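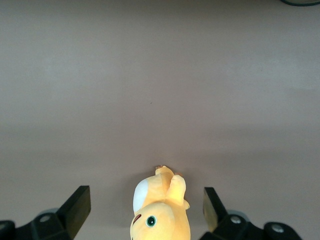
By Ikechukwu Etim
Student project report, Continuing Education for Nurses, Letulley College

Independent study by nurses on night shift

1. Background

In our hospital group, nurses must collect contact hours every year to keep their registration. Many of them choose independent study, because the classes are usually held in the daytime. My supervisor, Dr. Afolabi, asked me to find out why so many nurses begin a study packet and do not send back the final test. I worked on this question during one term, at the Zukidbridge site.

2. Method

I prepared a questionnaire of one page and left it in the staff rooms of five wards. The nurses could fill it in on paper or on the learning website, which is called Sikum. I received 83 answers. I did not ask for names. I also sat with two nurse educators and asked them how the packets are written, checked and renewed.

At first I wanted to compare day shift and night shift in equal groups. This was not possible, as the night staff is smaller and some nurses rotate every month. For this reason I report the night answers separately but I do not make percentages from them.

3. Results

The reason given most often for not finishing was the length of the reading. The packet on medication safety was named many times. It has long paragraphs and the references are put in the middle of the text, so the reader loses the line. Several nurses wrote that they read it twice and still did not feel ready for the test.

The second reason was the login. Sikum closes the page after a short time without activity. On night shift a nurse may be called away at any moment, and when she comes back her test answers are gone. One nurse wrote, "I did question nine three times before I gave up."

Cost was mentioned less than I expected. The hospital pays the fee for the packets, but it pays only after the certificate is shown, and the newer staff did not always know this.

The website also keeps its own record. Since July it shows 2865 opened packets for the whole hospital group. I could not get the number of completed ones, so this figure says only that there is interest.

4. Suggestions

The long packets should be divided into short units, each with its own small test. The website should save the answers after every question. The payment rule should be written on the first page of each packet and also in the welcome folder.

The educators agreed with the first and third points. For the second one they must ask the company that maintains the website, and at the time of writing there was no reply.

5. Limits of this work

The nurses who answered were perhaps the ones who already care about study. I visited the wards mostly on Sunday evenings, when I was free from my own duty, and so I may have missed part of the staff. The questionnaire was in English only.

I thank Dr. Afolabi for reading two earlier versions of this report, and the ward clerks who kept the answer boxes for me.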